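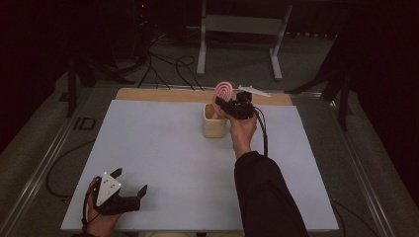
Cup task. Striped lollipop piece in the right gripper, left gripper open on the board.

Student Project Gallery: Hand-Held Gripper Demonstrations
Skenitz Robotics Course, project group Hollov
Page updated 2024-08-15

The Hollov group is one of 2 project groups in the robotics course at Skenitz. Its assignment is to record demonstrations of short tabletop tasks with a pair of hand-held grippers and to train a policy on the recordings. The course is taught by Ute Haberkorn. Helmut Heitmann runs the lab and signs off on hardware changes.

Work at the table

The demonstrator stands at the near side of the table with one gripper in each hand. Both grippers are cabled. The cup task uses a small cream-colored square cup, open at the top, and a lollipop-shaped piece with a round head in concentric pink and white stripes and a short pale stick. The piece has to end up in the cup without the cup tipping or leaving the board.

The light blue-gray board covers most of the wooden tabletop. The group works on the board only. Early recordings made directly on the wood were dropped from the set after the students found that the cup slid too easily when touched at the rim.

The left gripper carries a white triangular plate with three small black dots on top. In the cup task the left hand has no assigned motion and may rest on the board. It stays in the recording so that all tasks share the same data format, and a later task (holding the cup while the right hand fills it) can use the same loader.

Recording procedure

A demonstration starts with both grippers open and ends when the right gripper has released the piece and moved clear of the cup. Demonstrators take turns in blocks of 50 takes. After each block the cup is moved to a new start position from the printed list, and the next student takes over.

Takes are labeled on the same day by someone other than the demonstrator. The labels are "good", "retry" and "discard". A retry is a take in which the piece touched the rim and was corrected. These are kept, in a separate folder — the first policy was trained without them and had no way to recover from a bad approach.

The target for the cup task is 2,000 good takes. The group began in January with a different object, a plain block, and those files are not part of the total.

Known problems

Grip on the lollipop piece depends on where the jaws close. A grip on the stick allows the head to rotate during the lift. A grip on the head is stable but covers the stripes, and the tracking script written by the group loses the object for a few samples. The current instruction is to grip the head and accept the gap.

Cable drag on the right side changes the wrist angle near the end of the reach. Heitmann has asked the group to leave more slack before each block and to run the right cable down along the forearm.

Timestamps from the left and right grippers drifted apart in long sessions. The Laitinen sync script, inherited from last year's class, corrects this if both grippers are started from the same terminal. Sessions are now limited to 35 minutes.

Next steps

The group will present the cup task at the Niltberg student meet. Haberkorn has asked for a success rate on start positions that were held out of training, reported separately for the near and far halves of the board. The two-hand version of the task follows after that.

Questions about the data format go to the course mailbox. Requests for table time go to Helmut Heitmann.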